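Vilutby student project, notebook, June, afternoon

Two grippers, hand cream packet, pink table. Task: take the packet and put it in the open box.
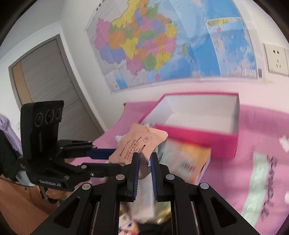 Rizwan Orakzai remarked that we close both tools too early, and that we should agree who speaks the signal before we begin. I think he is right. We practised the signal for the rest of the hour.

Done until now: 2,399 recordings in the folder, of which 16 have a wrong name. I will correct the names tonight.

The soft packets are more difficult for us than the boxes. They bend when the fingers press, so the approach must be slower.

To do before the Astport meeting:
- write the signal words on the first page
- ask Rizwan for his list of objects
- copy the folder to the second disk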